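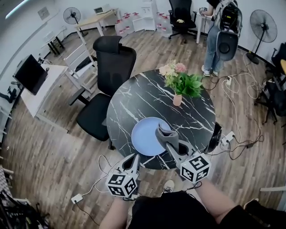
Kheri Rashidi told me once that a price is only a rumor until somebody pays it, and I've been stealing the line for my first lecture ever since.

Chapter 5
What Does a Thing Cost?

I want to start with my cousin's lunch counter, Larkasetti, because I worked there for two summers and it taught me more about costs than my first year of college did (sorry, Professor). We sold a baked pasta dish called the Santoro. It was on the menu for nine dollars, and I was sure we were getting rich on it. Noodles, sauce, cheese, how much could that be?

So one slow afternoon in April I sat down with the receipts and added up the ingredients for a single plate. Two dollars and change! I ran to my cousin with the news. She laughed, handed me the rent bill, which was $2499 a month, and told me to try again.

That rent is what we'll call a fixed cost. It stays the same whether you sell one Santoro or a thousand. The noodles and cheese are variable costs, and they go up with every plate you send out. You'll see these two terms in every chapter from now on, so get comfortable with them.

Now for the part that tripped me up. On a day when we sold 60 plates, each plate carried a small slice of the rent. On a rainy day we sold 37, and the slice got a lot bigger, even though the cook, the recipe and the oven were all the same. My cousin called those the expensive plates. Economists say average fixed cost falls as output rises, and I like her version better.

There's a third kind of cost that never shows up on a receipt. My cousin could have rented the place out to Carby, the bakery next door, which asked her more than once. The money she gave up by saying no is an opportunity cost, and we'll spend most of Section 5.3 on it.

Before you read on, grab a pencil and write down what your last meal cost you. Keep the number. We'll come back to it at the end of Section 5.1, and I'm betting you'll want to change it.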